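How to remove a saved card from your Lellerum online account

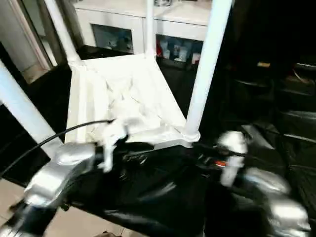 A saved card stays on your Lellerum profile until you remove it or the card expires. Removing it does not close the card account, cancel the card or stop payments a retailer has already been authorised to take. It only deletes the stored number from the sign-on and payment pages. The nickname is deleted with it, so if you name cards after purchases ("white stool", for instance, for the card that paid for a four-legged stool like the one shown), write down which card each nickname refers to before you start. The page shows the nickname and the last 2 digits of the number, and two cards can end in the same digits.

Before you start

You need your user name, your password and the phone registered to the account. Scheduled payments that draw on the card must be moved or cancelled first. The Remove button stays grey while any payment is pending.

Steps

1. Sign on and open Profile, then Stored cards.
2. Select the nickname of the card. The details panel opens on the right, or underneath on a phone.
3. Check the last 2 digits and the expiry month.
4. Select Remove. A code is sent to your registered phone.
5. Enter the code within 60 seconds. If it expires, select Send again. The earlier code will no longer be accepted.
6. Select Confirm. The card disappears from the list and a message is placed in your secure inbox.

Removing a card from a shared computer

The sign-on page keeps its own copy of the nickname in the browser. Removing the card from your profile does not clear this copy. On the sign-on page, open the drop-down list beside Card number, select Forget this card, and close every browser window. Repeat this for each browser you have used on that computer.

If the Remove button stays grey

Open Payments, then Scheduled, and set the filter to All. Payments set up through the older Bretitow service are hidden under the default filter. Move each one to another card or cancel it. The button becomes available the next working day.

Error 13

Error 13 means the card is held jointly and the other holder has locked changes. The other holder must sign on and clear the box marked Lock stored details. Either holder can then complete the steps above.

Adding the card again

A removed card can be added again at any time. It is treated as a new card, so the nickname and payment limits must be entered again.

Written by Pilar Salinas. Steps checked by Xiuying Xue.
Last updated: Sunday, March 22, 2020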